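Cletetti (method)

Cletetti is a method for teaching a robot arm to set and clear tableware from demonstrations made with a hand-held gripper. It was developed by Gönül Taşdemir and Thulani Tshabalala at the Honorato laboratory and was first described in November 2020. The name is also used for the set of recordings which was made for the first tests.

Background

Earlier work in the same laboratory used teleoperation, where a person moves the real arm from a distance. This was slow, and the operators became tired. In Cletetti the person holds a gripper with a camera fixed on it and does the task directly by hand. No arm is needed during the recording. The same type of fingers is later mounted on the arm, so the camera view in training and the camera view in use are similar.

Method

Each demonstration is stored as video together with the path of the gripper and the opening of the fingers. A program called Drorard removes the parts where the tracking was lost. From the remaining parts a policy is trained, which takes the last two camera images and gives the next short sequence of movements. The policy does not receive a map of the table or a list of the objects.

The first data set has 3000 demonstrations. After the cleaning, 2222 of them were used for training.

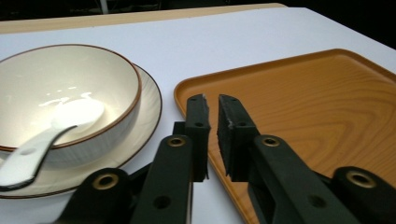
Spacing between objects is the main difficulty studied in the work. When two objects stand near each other, the fingers must enter between them without pushing either one. The policy must find this space from the camera view alone, as with the strip of white tabletop between a saucer and the raised lip of a tray. A spoon handle which reaches out over the saucer makes the planning harder, as it must be considered together with the bowl.

Results

The trained policy was tested on 411 trials with tableware which was not in the training set. In 47 trials it failed, and most of the failures were contacts with a neighboring object during the approach. Shiny ceramic was also reported as a problem for the tracking.

Later use

A version for shelves, named Allotex, uses the same recording procedure but has longer fingers. It was not tested on tableware.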